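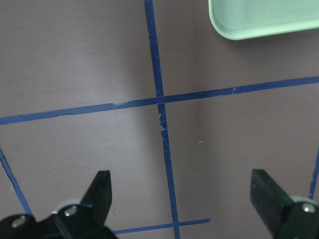 Vekau two-finger gripper with wrist camera: our review

Reviewed by Justinas Rebane

We bought the Vekau gripper in December, when our old one from Pemen began to slip on smooth boxes. It cost us 1,901 euros with the wrist camera and one pair of black fingers included. I have used it on most working days after that, so I think I can give a fair opinion.

Mounting

The printed guide is short, but the drawings are clear. The hex bolts are easy to reach with an ordinary key, even when the gripper is already on the arm. I needed 40 minutes for the whole job, and a good part of this went on finding a path for the camera cable. The cable is too stiff for my taste.

Camera view

This is what I like most. With the fingers wide open you see both of them at the bottom of the view and plenty of table between them. We work on a grey table with a grid of blue tape, and I can check at once which cell the gripper is over. Even small specks on the table and torn bits of tape come through well. The mint-green tray, where the parts go, is easy to tell from the table.

Gripping

Boxes and bottles are no trouble. Thin things are harder. I tried 81 picks with flat plastic cards, and it missed roughly a quarter of them. My colleague Araceli Montoya had better results when she lowered the closing speed, but then every pick takes longer.

Support

I wrote to Vollport, the seller, with a question about spare fingers. Josée Gosselin answered the next morning and sent me the right part list. The spare fingers are dear, in my opinion.

I would buy it again for boxes and trays. For cards or paper I would look first at a suction model.

My mark: four out of five.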